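4.2 Sorting Loose Records at a Shared Table

The second part of the study looked at how office staff bring order to mixed paper records when no filing plan is given to them. Participants were drawn from two offices, Garia and Cevel, both of which still receive printed tables and letters alongside their electronic files. Each participant was given 80 sheets and asked to arrange them so that a coworker could find a given page without help. No time limit was set. The sessions took place on Thursday mornings, before the regular mail was handed out.

Most participants began by spreading the sheets across the table and keeping one part of the pile in hand. We refer to this as the open spread. It allows the headings and the layout of many pages to be compared at once, but it uses nearly all of the surface, and small items such as clips tend to end up at the far side. Printed tables were the hardest material to place. Their columns look much alike from one page to the next, and participants often had to read a line or two before deciding where a page belonged. 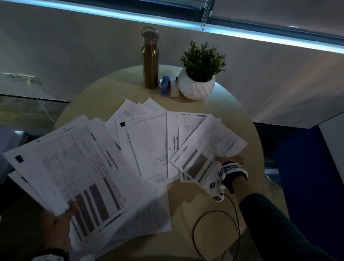 Figure 3. Open spread of printed tables on a round table, with a thick stack held in the left hand.

One participant from Cevel objected to the term, saying that a spread was only useful if every page could be seen and that she would call anything else a pile. We kept the term but took her point into account in the coding. A spread was counted as open only when at least part of each sheet was showing. Under this rule, 12 of the 14 participants used an open spread at some stage of the task.

The shape of the table also mattered. On a round table there is no straight edge to line pages up against, and the sheets were often laid in a fan that followed the reach of the arms. Participants who had worked at rectangular desks for many years told us they found this awkward at first. Several turned the fan into short rows once they had settled on their groups.

After the first grouping, attention moved from the stack to the single page. The page was brought to the near side of the table, held flat with one hand, and checked against any smaller item that belonged with it. This step was slow, and six participants left it until the very end. 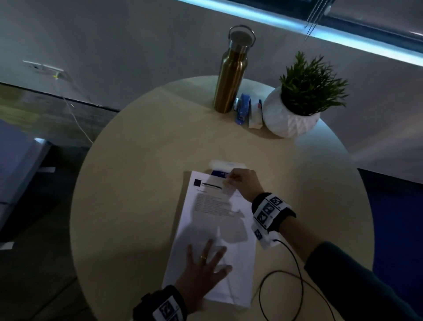
Figure 4. A single printed page held flat with the left hand while the right hand holds a small translucent card or slip at its top edge.

Bunnag, commenting on an earlier draft of this section, argued that small enclosures should be dealt with before any sorting takes place, as they are the first things to go missing. Our results give partial support to this view. Participants who paired small items with their pages early on made fewer errors later, but they also took longer to reach a first grouping - in some cases long enough that they lost track of the groups they had planned.

Fasteners were used less than expected. Clips and staplers were within reach in all sessions, yet many participants preferred to cross-stack their groups and fasten them only when asked to hand the work over. The effect of this choice on later retrieval is taken up in Section 4.3.

Comments (3)

Records desk, Clurnton: We have been cross-stacking for years. It works well until someone opens a window.

Reader: Was double-sided printing allowed? It would change the results for tables quite a bit.

Reader: I would like to see the same task repeated with folders provided from the start.

Contact the editors | Copyright Clurnton Papers in Office Practice | Back to top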